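August
by Linnea Eide

My aunt Harriet sold the boat on a Friday without telling any of us, and I found out because the man who bought it called the house to ask where the bilge pump was. I was the one who picked up. I said what boat? and he said the Dahlgren, the blue one, and I had to sit down on the stairs.

You have to understand, I learned to swim off that boat. My cousin Mansa broke his wrist on it (twice!). We used to take it out past Wolness and eat crackers and yell at the gulls, and now some guy with a nice phone voice had it for almost 332 dollars less than the engine was worth.

So I drove over there, all 36 miles, rehearsing the whole way. I was going to be calm. I was going to say "Harriet, that was ours too," and then wait.
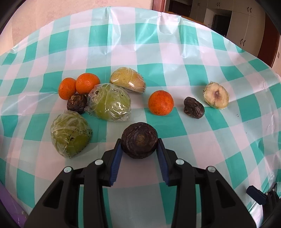
Harriet was in the kitchen when I came in, still wearing her boat shoes, and she didn't even look up. She said, "You're mad." I said I wasn't. Then I stared at the big checked tablecloth, the teal and pink one, and at the oranges and the wrinkled dark fruit lying around on it, and I forgot every word I'd practiced in the car. "My knees are gone," she said. "I couldn't get in it anymore. I tried in June." I told her she could have called me. She said she knew that, and then she asked me where the bilge pump was.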